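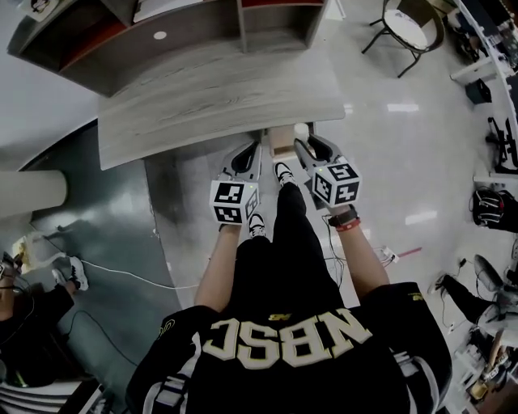
Library network down since last week – should I worry about my card data?

Posted by wusberg_reader on 12/26/24

The Wekusetti public library system has had its catalog, holds and public computers offline for more than 18 days now. The first notice on the door said "scheduled maintenance." A few days later it became "a network disruption," and the newest one says they are working with outside specialists. That sounds like ransomware to me, but no one at the desk will say the word.

My account has my address, phone number and date of birth on it. I also paid a replacement fee online in the fall with a debit card. I use the same password there that I use for my email, which I know is bad. Do I need to do anything before they tell us what happened? And can they charge me for the 3 books I can't renew?

Dinditz

Change the email password today. Don't wait for the library. If someone did copy the patron database, the first thing they will try is the same email and password on other sites. Change it anywhere else you used it, and turn on two-step sign-in for the email account.

The debit card is probably a smaller problem. Most library systems hand the payment off to a separate processor and keep only a receipt number and maybe the last few digits. You can't be sure of that from outside, so look at your bank statement from the time you paid up to now. Many banks let you set an alert for any purchase over a small amount.

As for the wording, the early notices in these cases are often vague. The staff at the desk may not have been told any more than you have. If personal information was taken, you would normally get a letter, but it can take months. I would not be surprised if you heard nothing before February.

Watch out for emails that claim to be from the library and ask you to "confirm your account." Go to the branch or call the number printed on your card.

holdshelf

I work at a library in a different county and we had an outage like this a couple of years ago. We were checking books out on paper for weeks and had 1,830 slips to type in when the system came back. Nobody got charged for anything due during that time. Your library will almost certainly do the same, but ask, and keep the books at home until they can be checked in properly. Ours had about 800 returns stacked in the meeting room and a few got mixed up.

Reading history depends on the system. Ours is off unless the patron turns it on.

Nair

its ransomware. same thing happened to the school district and they said maintenance too. freeze your credit, its free

wusberg_reader

Thanks. Email password is changed and two-step is on. The branch says no late fees until the system is back, and they wrote my renewals down on a sheet. Still no answer on what happened to the data. I'll post again if a letter comes.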